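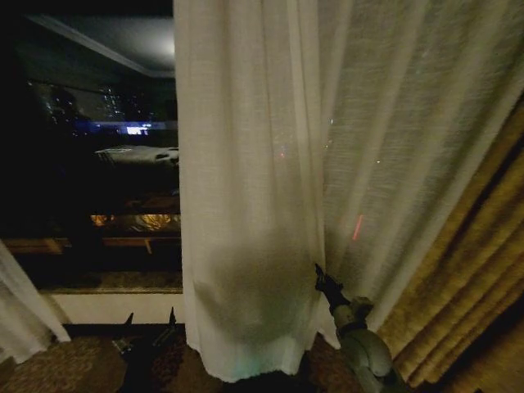 The bus to Lendine left Skurkthorpe at 7 in the evening, and Ryan Ashworth was on it with one suitcase and a cake tin on his knees. The tin was not his. It belonged to his aunt, who had died in December, and inside it were the letters.

He had promised to bring them to a Mrs. Hegedűs. He did not know her. He knew only the address, which was written on the back of every envelope in small upright letters, and the name of the house, Rokmont. His aunt had never spoken of this woman, not even one time, and yet there were up to 300 letters in the tin, tied with kitchen string.

He had not read them. He wants me to write this clearly, when I tell the story. On the bus he opened the tin, he looked at the string, and he closed it again. The man beside him asked if it was cake.

"No," said Ryan. "Paper."

"Pity," said the man, and slept until the bridge.

In Lendine it was raining in the fine way that does not look like rain until your collar is wet. Ryan walked up from the station with the tin under his coat. He had thought that a house with a name would be large, but Rokmont was a narrow house between a shoe repair shop and a closed bank, and the name was painted on a tile beside the bell. He rang two times. For a long while nothing happened, then a light went on upstairs, and after it a light in the hall.

The woman who opened was perhaps eighty. She wore a man's cardigan and she looked first at the tin and then at him.

"You have her chin," she said. "Come in, you are letting the wet inside."

She gave him tea in the front room, where the lamp was low and the clock was ten minutes wrong. He set the tin on the table. She did not touch it. She asked about the journey, about his work, if the bakery in Skurkthorpe was still there. It was. She asked if the river still came over the path in spring. It did. He understood slowly that she had lived there, and that she knew each street better than he did.

"Were you friends?" he asked.

"We played chess," said Mrs. Hegedűs. "One move in each letter. She was a terrible player, but she wrote so nicely around the move that I let her continue."

He laughed, and then he saw that she was not laughing.

"Who was winning?"

"It is her turn," she said.

She got up and went to the window and stayed there with her back to him, and he drank his tea although it was too hot.

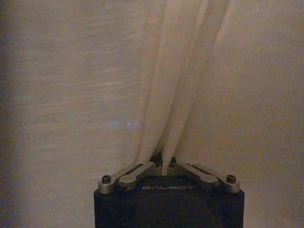

Phyllis Bunting told him later, when he was back home and repeated all this to her over the garden fence, that he should have sent the next move himself, that anybody can learn chess in a winter, and that an old woman must not be left waiting with a game half done. He said he did not know the position of the pieces. She said then he must write and ask for it.

So he did. He wrote it on the back of a bus timetable, because he was afraid that with good paper he would become formal. He wrote that he was sorry for the delay. He asked where the white queen was standing.

The answer came before the end of the month, in the same small upright letters. There were two pages about the rain and the closed bank, which would become a dentist. At the bottom she had drawn the board, very neat, with all its squares, and under it: You are in great trouble on the left side. Do not hurry.

He borrowed a chess set from the library and put it on the kitchen table, and for several evenings he ate his supper standing up.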